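Kestedthorpe Dental Group
Minutes of the practice meeting, May 2025

Category: Practice News, Staff Meetings
6 min read

Present: Lensa Yimer (chair), Ebise Tilahun, Ayana Jemal, Todor Vukčević (minutes)
Apologies: Tekle Araya

1. Minutes of the last meeting

The January minutes were accepted with one correction. Under item 4, the recall letters were to go to patients not seen in 18 months, not 12. Todor will fix the file copy.

2. Matters arising

The night guard leaflet has been rewritten and is at the front desk. Ebise still thinks the second page is too long. Lensa asked her to mark up a copy and pass it to Todor.

The phone message for after-hours calls was re-recorded. It now gives the emergency number first and the office hours second. Two patients had complained that they hung up before they reached the number.

The old intraoral camera has not been collected by Martinelli. Todor has called them again and left a message.
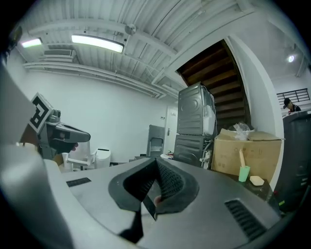 3. Recall and missed appointments

Ayana presented the figures for hygiene recall. Letters and texts went to 543 patients. Of those, 38 asked to be taken off the list, mostly people who have moved or changed dentists. Ayana has closed those records as inactive. She has not yet finished matching the bookings to the list and will bring that number to the next meeting.

Missed appointments were discussed at some length. Most are first-thing cleanings and late afternoon slots for school-age patients. Ebise would like a charge for a second missed visit. Lensa is not in favor of a charge for children's appointments. Ayana pointed out that the text reminder goes out only the day before, and that several parents have told her this is too late to get the time off work.

Agreed: reminders will go out three days ahead and again on the morning of the visit. The question of a charge is held over until Tekle is present.

Action: Ayana to change the reminder settings.

4. Clear aligner program

Lensa reported on the move from Fekwood to Hisirell for aligner cases. New cases will go to Hisirell from the start of next month. Patients already in treatment will stay with Fekwood until they finish their current set, and any refinement after that will be looked at case by case.

Ebise asked who explains the change to patients in the middle of treatment. Lensa said the treating dentist should do it in the chair, and the front desk should not be asked to. If a patient calls about it, the desk should take a name and number and pass the call on.

Consultations for aligners are now booked at 60 minutes. Ayana said this is hard to fit in on days with one dentist, and asked if the scan could be taken at a separate visit. Lensa would like to keep the scan and the talk together, as patients tend not to come back for a second visit before they have decided. It was left at 60 minutes for now.

The consent form needs to be updated. The present one does not mention attachments or the need for retainers after treatment. Several patients have been surprised by the retainer cost, and it should be written on the estimate as its own line.

Action: Lensa to draft the new consent form. Todor to add a retainer line to the estimate template.

5. Whitening

Ebise has had a number of patients ask about whitening before a wedding or graduation, often with only a week or so to go. She would like the website to say that take-home trays need more time than that, and that fillings and crowns will not change color. Todor will put both points on the whitening page.
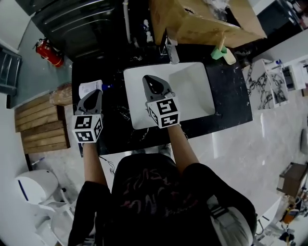
Ebise also asked that anyone booking for whitening be checked for a recent exam. If there has not been one, the exam should be booked first. Ayana said the booking software will not stop the desk from making the appointment, so it will have to be a note on the screen. She will write one and show it to the other desk staff.

There was a short discussion about sensitivity. Lensa prefers to give patients the lower strength gel to begin with and move up if they are comfortable. Ebise does the same. Tekle is to be asked what he uses so the instruction sheet can be made the same for everyone.

6. Training

CPR renewals are due for Ayana and Todor. Todor will book both on the same course if there are places. Ebise would like to attend a study day on gum grafting and has sent the details to Lensa. Approved, provided her patients for that day can be moved with enough notice.

7. Any other business

The waiting room magazines are out of date. Ayana will clear them.

Ebise asked if the lunch break could start at the same time for everyone. Not agreed, as the phones need to be covered.

8. Next meeting

Date to be set when Tekle is back. Missed visit charge, recall bookings and the aligner consent form to be on the agenda.

Minutes taken by Todor Vukčević

2 comments
Share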